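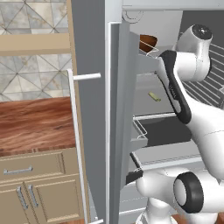
Household Chore Reviewers (part-time, remote)

Rondden is hiring 11 reviewers for the second round of the Vekero study. The study asks a simple question: which ordinary chores can a machine do today well enough that a person would not have to do them over? We are looking for people who have done a lot of housework, paid or unpaid, and who can say clearly what was done right and what was done wrong.

Start: November
Length: 13 weeks
Hours: 8 per week, on your own schedule
Location: your home, anywhere in the United States

About the study

Vekero covers 47 chores. Most are kitchen chores: putting groceries away, taking one item out of a full refrigerator, loading a dishwasher, wiping a counter, setting a table. A smaller group comes from stores and stockrooms, such as facing shelves, pulling expired items and packing a mixed bag so that the bread is on top.

The runs are done in simulation. A simulated arm works in a simulated kitchen, and reviewers watch the recording from start to finish. We use simulation for this round so that the same chore can be set up the same way again and again. A later round will use real kitchens, and reviewers from this round may apply for it.

The first round told us that our own staff are poor judges. Engineers tend to pass a run if the object ends up where it was supposed to go. A person who has stocked a dairy case or run a home for a family of five looks at other things. Was the door left open the whole time? Was something pushed to the back where it will be forgotten? Would the item have been bruised? We need those notes in writing.

What you will do

Watch recorded runs in your web browser. Most last a few minutes.

Mark each run as done, partly done or not done.

Write two to five sentences on anything a person would have to fix afterward.

Give your opinion on whether you would let this machine do this chore in your own home or shop while you were in another room.

Join one video call a month with the other reviewers in your group. Calls are held at 4 p.m. Eastern. If you can't make it you can send written comments.

Once you know the form, a single run takes less time to score than you might expect, but please don't rush. We would like fewer runs with useful notes.

Who should apply

At least three years of regular work in one of these: home care, housekeeping, restaurant kitchen, grocery or stockroom, daycare, or running your own household. No degree is needed. You don't need to know anything about robots, and we will not teach you much about them before you start.

You should be able to write plain English sentences. Spelling does not have to be perfect. You need a computer with a screen larger than a tablet and a steady internet connection.

You can't be a current employee of Rondden or Fluvier, or live with one. Fluvier supplies the control software being scored.

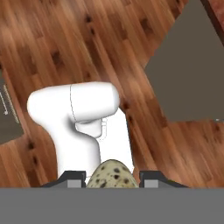 Can machines handle fragile food yet?

Some of the time, and that is one of the things reviewers will be scoring. Items that break or bruise are handled in a separate set of runs, and you score them on grip, on placement and on whether you would serve the item afterward. First-round results on this set were mixed, and our two reviewer groups disagreed on several runs.

Pay

Reviewers are paid by the hour, every two weeks, by direct deposit. The rate is listed on the application form and is the same for everyone. Training time and monthly calls are paid. You will be an independent contractor and will get a 1099 in January.

How to apply

Fill out the form on the Khurana reviewer portal. Khurana handles sign-up and payment for us, so mail about your application will come from them. The form asks for your work history and for a short written answer to this prompt: Pick a chore you know well. What does a person who is new at it usually get wrong?

There is no résumé upload. Please don't send one by email, we have no way to attach it to your file.

If your answer looks like a good fit, you will be sent two sample runs to score. This takes less than an hour and is paid whether or not you are chosen. We reply to everyone who scores the samples.

Reviewers from the first round may apply again. Use the same email address as before and skip the work history section.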